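Bilinlow sim-only training result, does it hold up?

tarn_ox
Posted Monday, August 18, 2025
Read the Bilinlow write-up last night. They claim a policy trained on 1202 simulated episodes beats one trained on 300 real ones. Tested on 20 trials. Twenty! I wouldn't pick a toaster on that.

Hladun
Twenty per object, and there's a table in the appendix. Still thin, but you're making it sound worse than it is.

tarn_ox
Fine, per object. The success check is still "gripper touched the knob." Touching isn't turning.

galo_rig
I reran their setup in Javeck and dropped every episode where the start pose was nearly a copy of another. 477 left. Scores went down a lot on my end, though my seeds differ from theirs.

Hladun
Different seeds and a different simulator build, so I don't see what that proves. Post the configs.

galo_rig
Configs tonight. Meanwhile, a wrist view from one of my runs. Tell me those flat grays look like any kitchen or workshop you've been in.
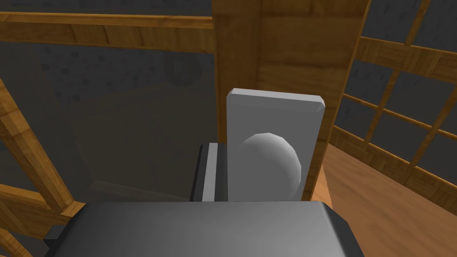
Wrist view in sim: gripper at the bottom, gray slab with the dome knob just past it.

Contact the moderators | © 2025 Javeck Users Board | Back to top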